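In Praise of the Messy Lab

18 November 2020

I have been reading robot grasping papers for a good many years now, and I want to put in a friendly word for a habit I wish more of us had, which is testing our methods in rooms that look like somebody works in them. The Golstead group put out their wrist-camera results in August, and people I like and respect have been grumbling ever since that the success rate came out at 75 when the older Fevico method reports 93. I understand the grumbling (I've done plenty of it myself, over coffee, at length!), but I think it misses what is good about the work.
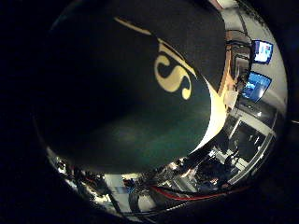
Wrist cameras have always had a hard time in the last few inches of a grasp, and I'm fond of papers that spend their pages there. Most methods plan from a comfortable distance, where the whole object is in view, and then more or less coast in on faith. Get in close and you have what the policy has to live with: a dark green curve filling most of the view, one big gold S, an outer edge on the left that melts into black, and a bright rim on the right with shelves and two blue monitors bending away behind it. Ask a segmentation model raised on plain backdrops where that object ends and you may wait a while for a sensible reply.

The Fevico figure, remember, came from 100 trials against a gray curtain. When the people at Beltell reran it in their own cluttered workroom it dropped to 45, and I thought it was generous of them to publish that. Set beside it, 75 looks pretty healthy to me.

I do have one complaint. The Bataineh benchmark, which nearly everybody cites, still has no category for close-range views, so a result like this one gets scored on tasks it wasn't built for. I'd love to see that fixed before the next round of submissions, and I'd gladly help with the labeling.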